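April
By Américo Henriques

Small towns should stop charging people to adopt old dogs

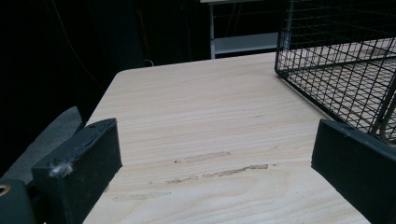

Evangelista wrote in after my last column to say that free dogs go to careless homes, and that anyone who can't find the adoption fee can't find the money for a vet either. I hear this a lot. It sounds sensible, and I used to repeat it myself when I helped out with weekend walks at the Hokden shelter.

I don't believe it anymore, at least for dogs over the age of eight.

The fee at Hokden is $50 for any dog, puppy or pensioner. A family looking at a young retriever mix will pay that without blinking. The same family will look at a gray-faced hound with bad hips and start doing arithmetic. They'll think about the pills, the dental work and the stairs at home. The fee is the smallest part of the bill, but it comes first, and it comes at the moment they are still deciding.

Meanwhile the dog stays put. An old dog in a kennel costs the town money every day it is there. It needs soft bedding, more trips outside and often a special food. Hokden spent $3467 last winter on medication alone, most of it for dogs that had been there longer than anyone wanted. Against that, the adoption fees for seniors over the same months came to $1135. The town would have lost very little by waiving them, and each dog that left sooner would have been one fewer to feed and treat.

The argument about careless homes deserves a proper answer. A fee is a poor test of character. People pay far more than $50 for dogs they later tie up in a yard. What does tell you something is a conversation. Ask where the dog will sleep, who is home during the day, and what happened to the last pet. Call the vet they name. Hokden already does all of this, and the people at the front desk are good at it. They have turned down applicants who had cash in hand, and they were right to.

There is also the question of who adopts old dogs. In my experience it is mostly older people, often living alone, who don't want a puppy dragging them down the street. They have time and a quiet house. Some of them live on a fixed income and plan their month carefully. They can manage a bag of food and a yearly checkup. A lump sum on top of that, plus a leash and a bed, is enough to make them put the visit off.

Bumden dropped its senior fee 2 years ago and kept the interview and the home check. I'd like to see Hokden do the same for a year and publish what happens, including the returns. If more old dogs come back than before, bring the fee in again and I'll say so in this column.

I would go one step further and send each senior dog home with a month of whatever medicine it is already taking. The shelter has it on the shelf anyway – it was bought for that dog. New owners get time to find a vet they like, and the dog doesn't miss a dose in a week when everything else in its life is changing.

The council takes up the shelter budget later this spring. The fee schedule is on one page near the back, and changing it would take one line.

More in Opinion
Leash rules on the river path need a second look
Why Jodavov still has no dog park
Letters: barking, fireworks and the summer fair
Microchips should come with the license

Contact the opinion desk | Copyright, all rights reserved | Back to top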